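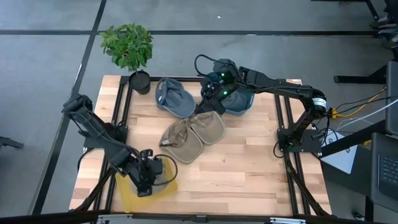
Blue, khaki and beige baseball-style caps on a butcher-block table.

Baseball cap

A baseball cap is a soft, close-fitting cap with a rounded crown and a stiff peak projecting at the front. It is worn throughout Australia as casual dress, as part of sporting and work uniforms, and as protection from glare.

Construction

The crown is usually sewn from shaped fabric panels that meet beneath a covered button. A sweatband is stitched around the inside edge. The peak consists of a stiffener enclosed between two layers of cloth and finished with rows of parallel stitching. Adjustable caps have an opening at the back, closed by a strap, a buckle or a row of plastic studs. Fitted caps have a continuous band and are sold by head size.

Cotton twill is the customary cloth. Washed and pigment-dyed twills give the muted colours common in everyday caps — khaki, stone, grey and faded blue among them. Wool blends and polyester mesh are also used.

Unstructured caps

An unstructured cap has no stiff backing behind the front panels, and its crown creases or collapses when the cap is taken off. Such caps pack easily for travel. Structured caps keep their shape and are generally stored upright or nested one inside another.

Manufacture and collections

The Cludville firm of Durkeo made cotton work caps for orchard and railway employees, at first in two colours and later in a wider range. Its patterns passed to Lougher when the workshop closed. The Kutance collection of working dress holds 333 caps, catalogued by Dayana Gallegos according to crown shape and type of closure. Almost all are adjustable.

Care

Cotton caps are washed by hand in cool water and dried in the shade over a rounded form. Older peaks stiffened with cardboard should be sponged clean and never soaked.

See also: Bucket hat; Sun visor; Flat cap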